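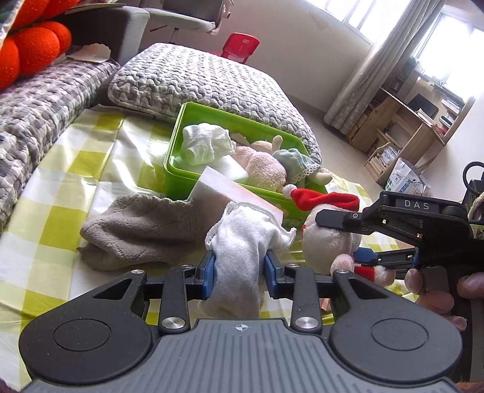 Green box day. Plushies in the box, a folded cloth in the box, checked tablecloth holding it all together 💚

OK so the green box. Some of you will remember it from the Great Sock Thread. It has been promoted. It is now the official soft toy box and I am taking this way too seriously, so mute me now if you came for the garden stuff.

Background for the new people: my sister's kids come to stay in October and every year I swear I'll sort the toys out BEFORE they get here. This year I have started early. Well, early for me.

The Santa hat one stays out all year. I don't make the rules (my niece makes the rules, she is five, she was very clear on the phone).

The one in the teal dress came from the Skivville flea market, in a bag of 19 bits and pieces that I got for 2 dollars. Two dollars! Most of the bag was doll shoes with no partners but the dress won me over completely. Look at that lace trim.

Somebody is going to ask about the tablecloth so I'll get it over with. Wipe-clean, from Lambrechts, the roll in the back by the buttons. They cut it to whatever length you want. I asked for 42 inches, got home, and had to go back for more, so please measure your table first and learn from me.

My system, which I made up this morning over coffee:

Toys with clothes on go in last so the clothes don't get squashed. Cloths go flat at the bottom or down the side. Anything that needs mending gets its own pile on the sofa and does not go near the box until I've threaded a needle.

The mending pile has been on the sofa since spring, before you ask.

@ Tyra Magnusson wants to know if you can wash the fuzzy ones. Yes! Cold, inside a pillowcase with a knot in it, then leave them on a towel and turn them over when you walk past. Please don't use the dryer. I did that once to a rabbit and it came out looking like a doormat.

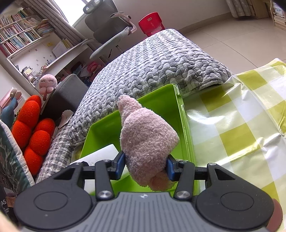 The pink fuzzy one is my favorite of the whole bunch and I will not be taking questions. OK one question. No, I don't know what it's supposed to be. It has a pointy top. We've had votes for strawberry, gnome and "a sort of onion." I call it Wolow and it has never complained.

The little pink octopus does not live in the box, by the way. It lives up by the cushions with its eyes closed, smiling, having a much better day than me.

And yes, the bobble cushion! I get a message about that thing every time. Margaux Lefèvre knitted it for me and it took her most of a winter. She says each bobble is easy, there are just a lot of them. I've tried exactly one bobble and it looked like a dried apricot.

The gray quilt with the wavy stitching is from Sokanard, I think they still do it in other colors. Great for sitting on, great for lining up toys on, also somehow where every tissue in the house ends up.

Update after lunch: I have been at this for hours and spent 15 minutes of that looking for the lid of the box. Then I remembered it's under a plant in the bathroom. The plant likes it there. No lid, then.

Question for the people with actual kids in the house full time: do you rotate the toys or leave everything out? My sister says rotate. My mother says they only ever play with the saucepans anyway.

Lots of votes for saucepans already, wow.

Going to go find a needle. If anyone has a good way to stop old lace from fraying when you wash it, put it in the replies, I've got a couple of pieces I'd like to save.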